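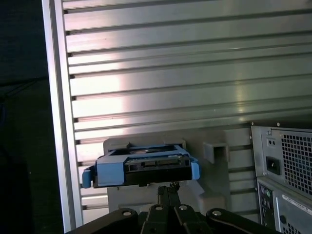

Blue drive caddy with the hard drive in it, tabs at both ends.

Drive Caddy FAQ - Harasym desktop towers

Do I need a screwdriver?
Not for the drive. The blue plastic caddy is tool-less. Squeeze both tabs inward and slide it out of the bay.

What comes off first?
Shut down, unplug the power cord and lay the tower on its side. Remove the side panel, then unplug the data and power cables from the drive.
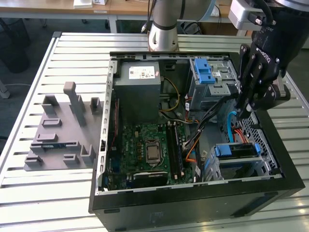 Gisela Hamann wrote in to add that cables should be pulled by the plug, never by the wire, and that she tags each one before touching the caddy.

How do I know the caddy is seated?
Push until both tabs click. If one side stays proud, take the caddy out and start over - do not force it.

Is the part sold separately?
Yes. Order no. 223, through Plaltari.

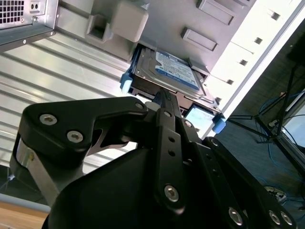

Hard drive in its bay, label side showing.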